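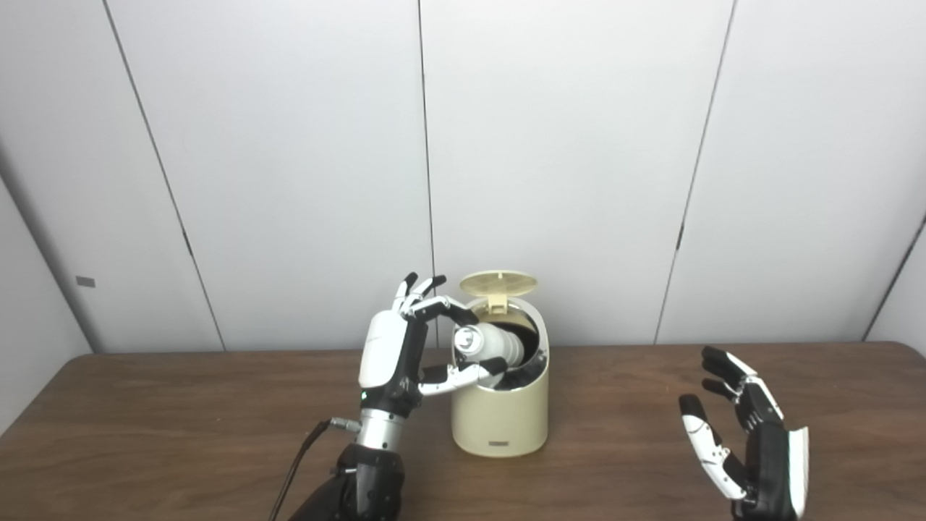

Zulkifli Saragih asked, after the previous lecture, whether a demonstration in which the operator hesitates should be thrown away. It should not be discarded on that ground alone. A pause before release may be kept, provided the object is not dropped and the operator does not change hands.

Course Unit 2: Recording Demonstrations by Remote Control

Each student group will record 16 demonstrations of the bottle disposal task at the Prutimside laboratory. The operator controls both hands throughout, including the hand that has no part in the grasp. Its joint positions are stored with the rest, and a model trained on the recordings will learn from them as well. 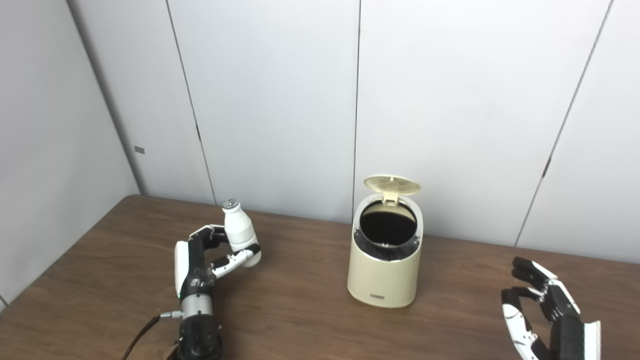

Fig. 2. Bottle held clear of the table, bin lid open.

Operators should approach the bin at a steady speed and open the fingers only when the bottle is over the opening. Corrections made in mid-air are acceptable and should be noted in the log.

The Kioko set, used in the second assignment, contains 232 demonstrations by several operators. Students are to compare their own release timing with that set and submit two pages of written comments. Logs are due by the end of October. Late logs will be accepted only with the written consent of the instructor.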